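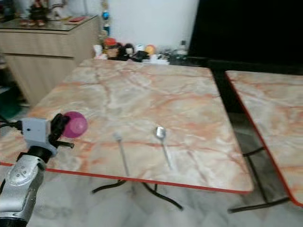

The magenta bowl in the gripper at the first table, with a fork and a spoon laid out on the tabletop.

Notes on the tableware set, July

The tableware portion of the Tatilell collection closed for recording this month, and several readers of these pages have asked for an account of how it was organised. The following is a personal record and should not be read as a statement by the project. Where an opinion is given it is the author's own. Figures are those agreed at the close of recording and may be revised once the second review has finished.

Tatilell is a collection of demonstrations. A person guides an arm through a short household task, the movement and the camera views are stored together, and the stored material is later used to train a system that must carry out the same task unaided. The tableware set concerns bowls, cups, forks and spoons on a small table. It was chosen as the second set in the collection, after folded cloths, on the grounds that the objects are cheap to replace and that most people have a clear idea of what a properly laid place looks like.

The agreement at the outset was for 500 accepted episodes. By the close, 1783 had been recorded. Of these, 977 have been accepted, 589 have been referred for a second review, and the remainder have been rejected. The difference between the first figure and the last has been the subject of some comment. The extra recording was a decision taken in the third week, when it became clear that the bowl was greatly over-represented and that cutlery would need a good deal more time than had been allowed for it.

What counts as an episode

An episode begins with the arm away from the objects and ends with the arm away from the objects. Everything between is kept, including hesitation. The guidance given to operators under the earlier set had asked for smooth and confident movement throughout, and the result was a body of material in which nothing ever went slightly wrong. A system trained on it had no example of a grip being adjusted. When its own first approach was a little off, it continued as though the object had been taken up, and completed the rest of the task with nothing in its fingers.

The guidance was therefore rewritten for tableware. Operators were permitted to correct themselves once within an episode without stopping the recording. A second correction was also permitted, but the episode was then marked, and it is chiefly these marked episodes that make up the 589 now under review. The reviewers are asked a single question, namely whether a person watching would understand at each moment what the operator was trying to do. An awkward episode may pass on that test. A tidy one in which the arm wanders off for no visible purpose may fail.

Each episode carries a written instruction, entered before recording. It had been the practice to write these afterwards, in batches, and the quality suffered. Instructions written at the end of a long session tended to become identical, and some described what the operator had meant to do in place of what had been done. Writing the sentence first takes a few moments longer. It also obliges the operator to decide on the task before touching the controls, and the number of aimless episodes fell noticeably in the weeks after the change.

The wording of instructions was left fairly free. "Put the bowl next to the spoon" and "move the bowl over beside the spoon" are both acceptable, and a mixture is wanted. Terms such as "there" and "that one" are not accepted. Left and right are given from the camera's side of the table. This last rule was in the guidance from the first day and was nevertheless the most common cause of a returned form.

The room

Recording was carried out in an ordinary furnished room. The earlier set had been made against a plain backdrop, and the author supported that choice at the time, believing that a clean background would allow the system to learn the objects more quickly. It did learn them quickly, against a plain backdrop. Placed in a furnished room it reached for things that had nothing to do with the task.

For tableware it was agreed that the surroundings should be left as they were. Two matching folding tables were used, with a patterned top that is considerably more demanding than a plain one. The veins in the pattern are of much the same width as the handle of a spoon, and polished steel takes on the colour of whatever surface it lies upon. The Praradis group, which is to receive the accepted episodes for training, asked at one stage whether a plain cloth might be laid over the tops. The request was considered and declined. A good many kitchens contain a patterned surface, and it seemed preferable to meet the difficulty during collection than to have it reported later by a user.

The shelves and ledges round the room were not cleared either. Ornaments and small household things stand in view in most of the material, and they need not be in the same arrangement from one session to the next. Operators were asked not to tidy them for the camera and not to disturb them on purpose. 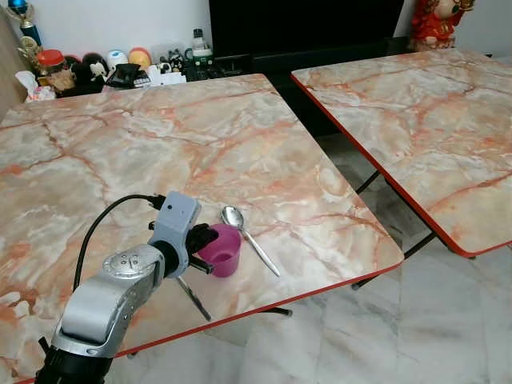 A word should be said on the placing of objects, which took up more of the discussion than any other matter. Left to themselves, people set things down where they are easy to reach. Within two sessions the bowl was starting in nearly the same spot each time and the cutlery was lying parallel, in the manner of a place setting. None of this was careless. It is simply how a person arranges a table.

A printed sheet was introduced, giving a starting position for each object by zone, together with a rough direction for the handles. The sheet was drawn up from the Schwerdtfeger grid, a scheme used in the earlier set and adapted here for a square top. It divides the table into nine zones and leaves out the four corners for any object taller than a spoon. Operators disliked it at first. The complaint was that it produced arrangements no household would ever see, such as a cup at the far side with a spoon pointing away from it. The complaint has some merit. A compromise was reached under which one episode in three followed the operator's own judgement, and the remaining two followed the sheet.

On the separate objects, the following may be of use to others planning similar work.

The bowl is the easiest of the four and should be rationed. The rim offers a grip from almost any side, and the strong colour makes it simple to find in the camera view. Operators who were tired, or new to the controls, chose it whenever the choice was theirs. Roughly half of the first fortnight's recording was of the bowl alone, and a quota was brought in afterwards.

The cup requires care over the force of the grip. A thin plastic wall gives way before the fingers report much resistance, and a cup that has been squeezed will turn a little as it is lifted. Operators were asked to close slowly and to pause before lifting. The pause proved to be a mistake in its original form. It was always of the same length, and the trained system reproduced it faithfully, waiting beside the cup for a full moment whether or not its fingers had closed. The instruction was changed to read "close slowly, and lift when the grip is secure", with no mention of a pause.

The fork and the spoon are difficult for the same reason, namely that they lie flat. There is very little height for the fingers to work with, and an approach that is slightly too low presses upon the table. A light touch on the surface is acceptable. Where the table itself moved, the episode was rejected without review, as the camera views taken before and after the movement no longer agree about where anything is. Grips at the neck, where the handle meets the head, were more dependable than grips at the middle of the handle, but both were recorded on purpose and in similar numbers.

Checking and handover

Episodes were checked on the day of recording where possible. The checking tool, Amico, plays the camera view beside the written instruction and allows the checker to accept, refer or reject. It is a modest piece of software and has one habit that caused trouble, in that the accept button is selected by default. A checker who pressed the key twice by accident would accept the following episode unseen. The default was altered in the fifth week, and everything accepted before that point was checked again. The re-check took four afternoons and accounts for the delay that some readers had noticed.

It is also recommended that operators should not check their own work. This was the rule from the beginning, although in two short-staffed sessions it was not kept. A person who remembers what was intended will see the intention in the recording. The episodes from those two sessions have been placed with the others under review.

The question of failed episodes remains open. At present the rejected material is held separately and does not go to Praradis. There is an argument for releasing part of it, clearly labelled, so that a system may be shown what a dropped spoon looks like and not merely what a successful lift looks like. The author leans towards release. Others connected with the work would prefer to wait until the labels have been made more precise – at present "dropped", "missed" and "knocked" are used almost interchangeably, and a definition of each is still in draft.

The next set will concern lids and containers. The same two tables will be kept, and the placing sheet will be reissued with a larger central zone. Corrections to the figures above will be added to this page when the second review closes.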